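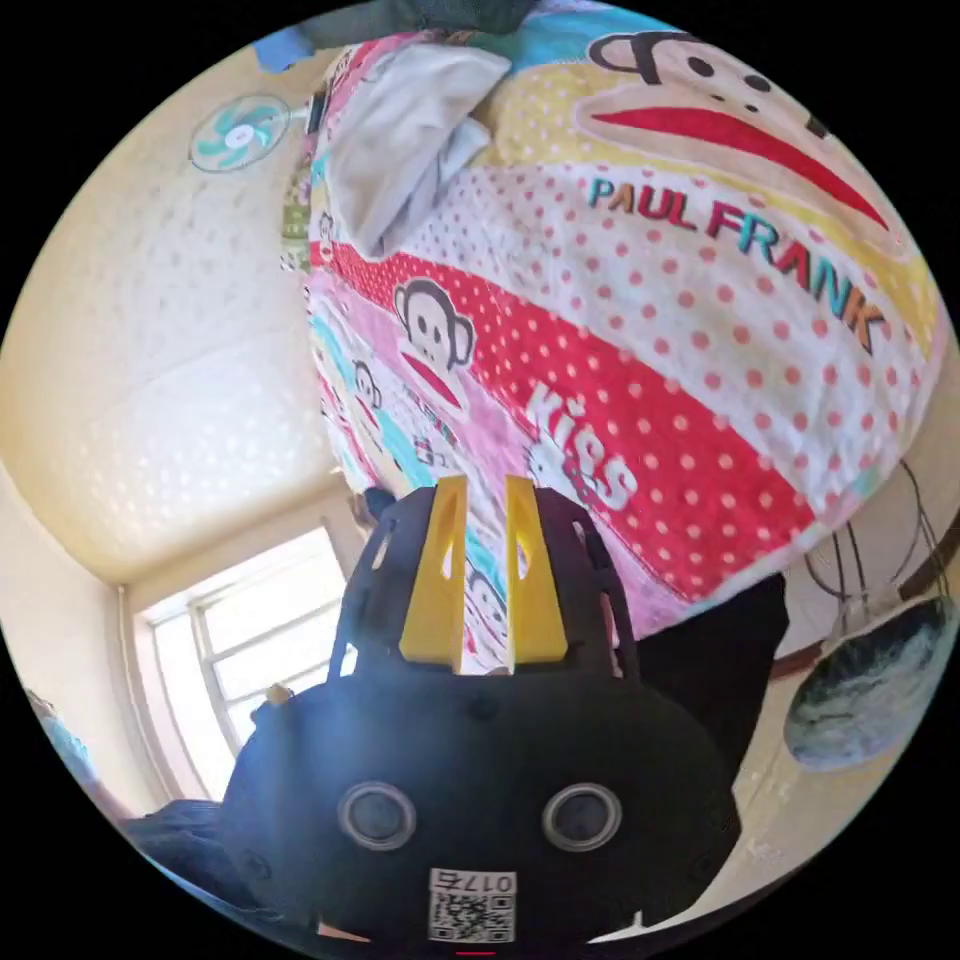 Vasanthi Debnath wrote to me that hand-me-downs are just clutter with a guilt trip attached, and she'd sooner give a child one new thing than a sack of old ones. I love Vasanthi dearly, but oh, I can't go along with her! I grew up in Gestomley under blankets that three cousins had already slept under, and I never once felt shortchanged. 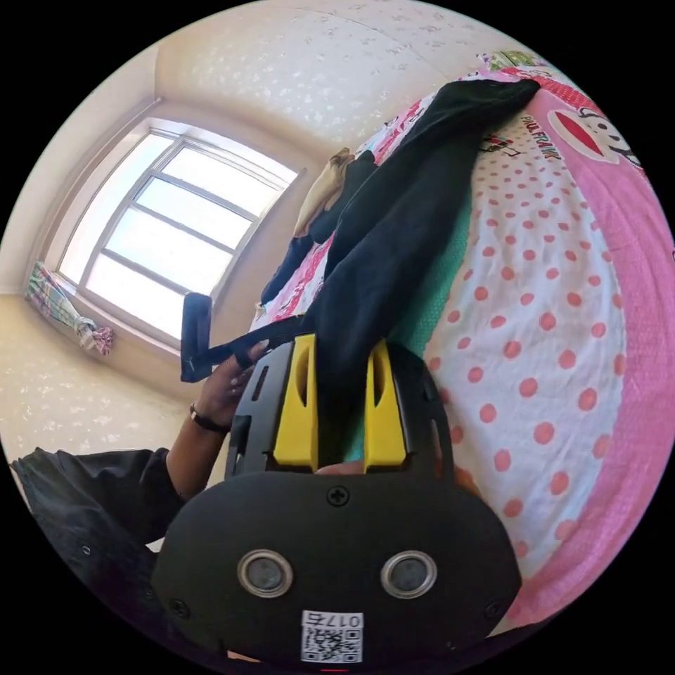
Those cousins still ask after them, too, and every October my aunt passes along another bag (mended, folded, smelling of her cedar closet). I say keep the bags moving.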